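Dusano opens its workshop in Lirach this April

I'm so pleased to finally share this one! Dusano is opening a shared workshop in Lirach in April, with 34 spots for people who want to learn how to look after the bigger machines in their lives (and I don't mean cars).
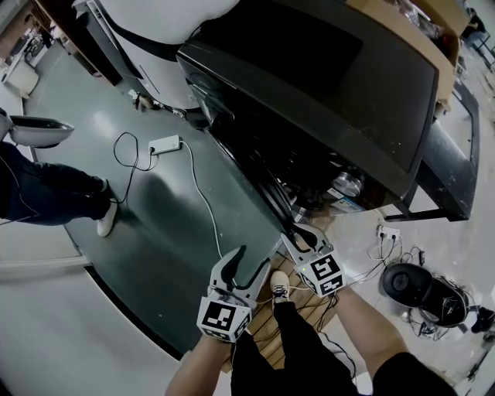 Marit Leemans, Dusano

I've been setting up the floor myself, and I'm very fond of it already. There's a big dark green mat in the middle, a slatted pallet to stand on, and a sturdy dark metal table frame for the heavy stuff. Wear closed shoes, please – sneakers are fine!

Sessions run in the evening and cost $20, tools included. We're on the ground floor of the Vustanura building, room 407, through the side door. Call the front desk at extension 717 to save a spot, or just come by and say hello.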